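Reposacucharas Plumden, gris claro
Lo tengo en la tienda desde abril y ya me lo habéis preguntado tantas veces que le hago ficha propia. 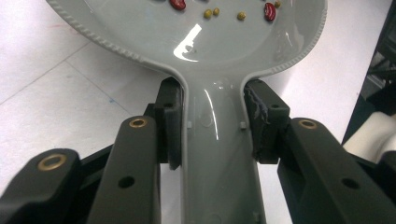 Por qué lo vendo

Yo cocino legumbres casi a diario (potajes, cremas, lo que salga de la despensa) y me pasaba la vida limpiando churretes de la encimera. Probé uno de cerámica de Ruddock, precioso, pero me duró 3 semanas: se me cayó al fregadero y adiós. El Plumden es de plástico, pesa 80 gramos y se me ha caído ya unas cuantas veces sin un rasguño. ¡Y mira que soy torpe!

Lo que más me gusta es el reborde en relieve, que le da un aire de vajilla de la abuela y además frena el caldo cuando dejas el cucharón con prisas. El mango es largo y plano, así que lo cojo por ahí y me lo llevo entero al fregadero.

Medidas y cuidados

Ancho de la pala: 14 cm
Peso: 80 g
Lavavajillas: sí, en la bandeja de arriba
No lo pongáis encima de la vitro encendida, por favor. Ya me ha escrito más de una persona con el disgusto.

El tomate frito mancha un poco si lo dejas toda la noche. Yo le paso una pasta de bicarbonato y agua, espero un rato y aclaro.

Envíos

Sale del almacén de Dulinden, y si el pedido entra antes de mediodía lo preparo esa misma tarde. Si os lleváis también las cucharas de haya de Hunden, va todo en la misma caja y pagáis un solo envío. Para cambios, escribidme desde el formulario con el número de pedido.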